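Module 4: Furnishing small community rooms
Handout for session 2
Notes by Rosalie Pfister

Last session we measured the hall at Dodow and drew it to scale. Bring that plan with you, as we use it again for the exercise at the end.

Choosing the table shape

Start from what people will do in the room. A reading group, a parish lunch and a tax advice evening all need a table, but they do not need the same one. Ask the people who book the room before you ask the people who pay for the furniture.

Rectangular tables are easy to store and can be pushed together into longer runs. They suit lectures, buffets and any work with large sheets of paper. The weak point is the corner seat, where the person sitting there often has to lean in to hear.

Round tables give every sitter the same view of the others. They work well for talk in a single group. Once a round table gets very wide, people speak only to their neighbours and the middle is out of reach. They also waste wall space and cannot be joined.

Square tables are fine for two or four. Many cafes use them because two make a rectangle.

Space around the table

Allow room for a chair to be pulled out and for someone to walk behind it. Draw the chairs on your plan in the pulled-out position. Most student plans fail at this point, and mine did too when Jonas Haslinger taught the course.

Mark the swing of each door. Mark radiators and sockets. If a wheelchair user will sit at the table, check the height of the underside as well as the top, and look at where the legs or the central column will be.

Surfaces

Solid wood can be sanded and oiled again. It moves with the seasons, so boards may open slightly in winter when the heating is on. Wipe up spills, use mats under hot dishes and keep the table away from direct heat.

Veneer looks similar at first and costs less. It can be sanded only lightly. Look at the edge to tell the two apart: on solid wood the grain of the top carries on over the end.

Painted tops chip at the rim. Choose them only if somebody is willing to repaint.

The Sidden case

The reading room at Sidden had 15 seats and a budget for new tables. Lorenz Marti proposed one long table down the middle. Severin Kaufmann proposed three round ones. The users tried both layouts with borrowed furniture in September and chose the round tables, mainly for the noise. One long table had led to one loud conversation. The old tables went to the store and are still used for the book sale.

Read pages 2 to 15 of the course reader for the full account, including the floor plans.

Exercise

Draw two layouts for the Dodow hall, one with round tables and one with rectangular tables. Write half a page on which you would choose and for which users. Hand both in to Tahsin Khan by 10 December 2021. Pencil is fine, and please put your name on each sheet.

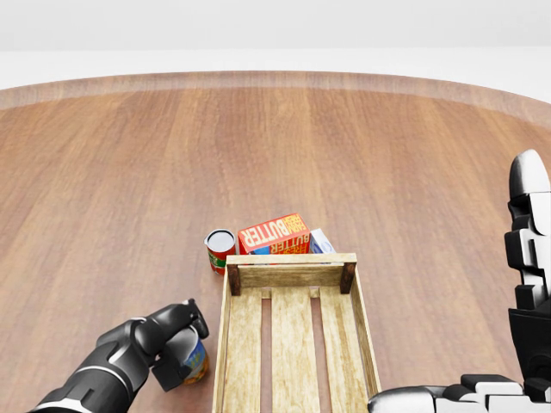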